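Panwood library to lend kitchenware and tools from its Bevik Street branch

August 3, 2022

The Panwood Public Library will start lending kitchen equipment, hand tools and small household items from its Bevik Street branch later this month, the library said in a notice to cardholders.

The collection opens with 344 items. Most were donated by residents during a drive in June, and the rest were bought with a grant from the Ersoy Fund, which supports neighborhood projects in the county. The list includes cake pans, canning pots, a pasta roller, folding tables, drills, levels, a tile cutter and several sewing machines.

Any adult with a Panwood card can borrow up to two items at a time. The loan period is 14 days, with one renewal if no one else is waiting. There is no fee, but borrowers will be asked to sign a one-page form the first time they check something out. Late items will be charged at a dollar a day.

Nazar Marchuk, who manages the Bevik Street branch, said the idea came from requests at the front desk.

"People would come in for a book on canning and then ask if we knew where to get a pot big enough to do it," Marchuk said. "A good one costs money, and you might use it once a year."

Marchuk said the branch cleared a former periodicals room to make space for the shelves. The magazines have moved upstairs, next to the large-print books. A sink was added in the back so that kitchen items can be washed again when they come back, even if the borrower has already cleaned them.

Items can be reserved in person or through Flidix, the catalog system the library has used since last year. Each entry gives the size and weight of the item and says which parts should be in the box. Reserved items will be held for three days.

The branch tested the plan in June with a small group of cardholders, who made 167 loans over the month. Canning pots and drills went out most often. Two items came back damaged - a mixer with a cracked bowl and a level with a broken vial - and both have been replaced. 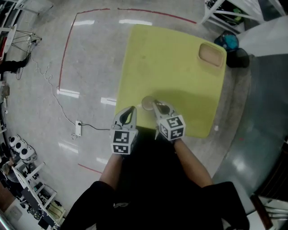 The library is still taking donations, but space is limited. It is looking for pressure canners, stud finders and pie tins in good condition. It cannot accept knives, space heaters, ladders or anything with a gas engine. Donors should call the branch before bringing in large items.

Marchuk said the goal is to reach 500 items by next summer. If the shelves fill up before then, the main branch may take some of the garden tools.

The Bevik Street branch is open until 8 p.m. on weeknights. Tool and kitchen loans will stop 30 minutes before closing.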